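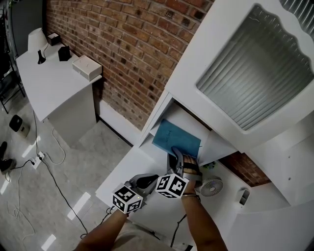
Can a machine tidy a living room yet?

Parts of it, slowly, and only when a person has first shown it the same job many times.

I came with this question to the open day of Nunau in April, and I went home with many small answers. I write them here for the members who could not come.

Nunau has its rooms on the second floor of the old Trivley building. The entrance is not easy to find, you must go through the courtyard and past the bicycles. We were a group of nine visitors. Our guide was Toàn Nông, who is responsible for the training rooms, and he was very patient with our questions.

The first room is furnished like a corner of a home, with a brick wall, a lamp on a table and a white cabinet with ribbed glass. I expected robots there. Instead, people do the chores themselves, but with a gripper in each hand in place of their fingers. On each gripper sits a white cube with black square patterns, so that the computer can follow the position of the tool. The movements are recorded, and later a robot arm with the same kind of gripper must learn from them.

The job at the cabinet was a notebook with a soft teal-blue cover and an open shelf. For us this is nothing. With a gripper you must hold the notebook by its lower edge, keep it level and not touch the sides of the shelf. I was allowed to try with a spare pair of grippers. At my first try I bent the cover, and at my second I pushed the notebook so far back that I could not reach it anymore. Mr. Nông told me that soft covers are harder than hard ones, and that a sheet of paper lying flat is the worst of all.

He also told us that they recorded 249 rounds of shelf work in the week before our visit. I asked if this is enough. He laughed and said it is enough for that shelf.

In the next room we saw the arm itself, which they call Fu. It had to put a book into a shelf, then a cup on a tray. The book went in well, but it took nearly 48 seconds, and I could have done it in two. The cup was put down too early and fell on its side. An engineer stood it up again and Fu repeated the task, this time correctly. When a visitor moved the tray by the width of a hand, the arm waited a long moment and then found it. This impressed me more than the book.

After the coffee we heard a short talk about Jetham, their project for small shops. The idea is that the arm fills the shelves in the evening after closing. Boxes and cans are going well, they said, and bags of rice are not. A lady in our group, who has a shop herself, asked who will pick up the things that fall down at night. The answer was that for now a person must stay in the shop. She wrote this down and did not look convinced.

For visitors who want to go next time: wear comfortable shoes, the floors are hard and there are few chairs. The tour takes most of the afternoon. Registration is by e-mail, and the coffee is free.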